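I said in March that I'd get the long white table in the Skellmont room cleared and keep it cleared. A thread about how that's going. 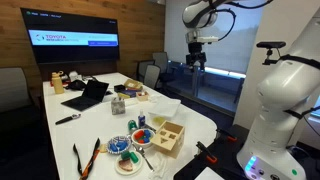 The table at 10 this morning. Progress not yet visible to the naked eye.

---

For anyone new: Skellmont is our biggest meeting room. All the rooms on this floor are named after towns somebody drove through once. Skevley is the small one beside the kitchen with the door that sticks. Skellmont got the wood wall and the big window, and so it got everybody's stuff.

---

The table is a Kauppinen. It cost $1,880 and it's very white. I was in favour of white. I said it would "encourage people to keep it tidy." I would like that struck from the minutes.

---

What white does is show you every item with terrible clarity, like a dental X-ray.

---

First principle of a shared table: one object is an invitation. Put down a water bottle and by lunch it has a bag for company. Put down a cardboard box and you've opened a depot.

---

Speaking of. The pale yellow water bottle with the loop on the cap. Down at the far end, next to a crumpled black bag. If it's yours, please come and get it. If it isn't yours, please stop telling me it's a nice bottle. I know it's a nice bottle.

---

I'm not opening the bag. I opened a bag in this room once, in summer, and there was a mandarin in it that had been through a lot.

---

Cardboard is my real enemy. There's a flat box and a little open tray in the picture, and I can already hear the defence: "that's a good box." Every box in this building is a good box. We have a cupboard in the hall with nothing in it except good boxes, and you have to lean on the door to close it.

---

Rule I've just made up and will be laminating: a box gets to live on the table for as long as there's something coming out of it. After that it's recycling, and recycling is by the lift.

---

Someone has replied asking if the small open tray counts as a box. Yes. It's a box with less ambition.

---

OK, the grey marble-patterned cube. I have feelings about the cube.

---

It has an opening on top. It could be for tissues, or pens, or anything else you'd want to lose inside a cube. I've asked the whole floor what it's for and had four different answers, all given with complete confidence.

---

My own position is that it can stay, on the grounds that it's the only thing on the table that looks like it was chosen.

---

The small yellow lid, however. A lid with no visible partner. I've held it up against everything in the kitchen, including the sugar. Every office has a drawer of lids and a shelf of tubs, and they've never met.

---

People keep suggesting the translucent tray goes with the lid, on account of them being near each other. The tray is a rectangle. The lid is round. I appreciate everyone's optimism.

---

A short digression on furniture. I inherited the chairs. The grey mesh-backed ones by the window are good chairs and I'll defend them. They migrate. You can leave them tucked in at 6 in the evening and by morning one is in Skevley holding the door open.

---

The dark upholstered one isn't part of the set. It came in from a different room for one meeting and has since put down roots. Comfiest chair on the floor, so naturally two separate teams claim it.

---

The blinds are Varkus rollers, pale grey. They have two settings in practice, which are "down" and "down on one side and I've gone to find the stepladder." Down is fine. Down is what we have today. It gives the room a lovely flat light, ideal for noticing things on tables.

---

A quote did come in for replacing them. It was $119 a blind, which I thought was reasonable until I remembered how much window there is.

---

The wood wall I won't hear a word against. When the room's a mess I look at the wood wall. Warm, horizontal, no cardboard on it.

---

The screen has a wide white banner across the middle with TOYOTA on it in red. There's nothing stacked on it. The screen is the best-behaved flat surface in the room.

---

Anyway, the plan. I've had plans before. There was the Basket Plan, where everything unclaimed went in a basket at the end of the day. The basket was on the table. You see the flaw.

---

Then there was the Sticker Plan. Coloured dots, one colour per team, put your dot on your thing. We ended up with dots on the chairs, dots on the bin and a dot on my mug, in a colour I'd never handed out.

---

The new one is the Shelf Plan. There's a shelf going in outside the door with space for 6 tubs. Things that are in use live on the table. Things that are between uses live in a tub. Things that are neither go home with somebody, and I'm not fussy about who.

---

Yes, the tubs have lids. Yes, I've checked whether the yellow one fits. It does not.

---

Laptops are exempt, before anyone writes in. The open one on the table is allowed to be there. A laptop on a conference table is the table doing its job.

---

The blue-and-yellow packaged thing is on notice. I don't know what it is. Neither do the four people who told me what the cube was for, so at least we've found the limits of their knowledge.

---

Update, a bit after lunch. I've flattened one box and carried it to the lift. Felt tremendous. Came back and there were two coffees and an umbrella.

---

It hasn't rained here in weeks.

---

Someone has written to say the bottle might belong to a visitor from the spring. In that case it's been very patient and I'll give it a rinse and put it on the kitchen windowsill, where you can visit it.

---

For those asking what cleans a white tabletop: warm water, a drop of dish soap, a microfibre cloth, then a dry cloth straight after. Marker comes off with a bit of rubbing alcohol if you get to it the same day. Tea rings come off with baking soda paste and bad language. Try any of it on the underside first, and don't use the green scrubby side of the sponge. There's a dull patch on the table in Skevley that will tell you why.

---

I'll post again once the shelf's up. If the umbrella is yours, it's in tub one.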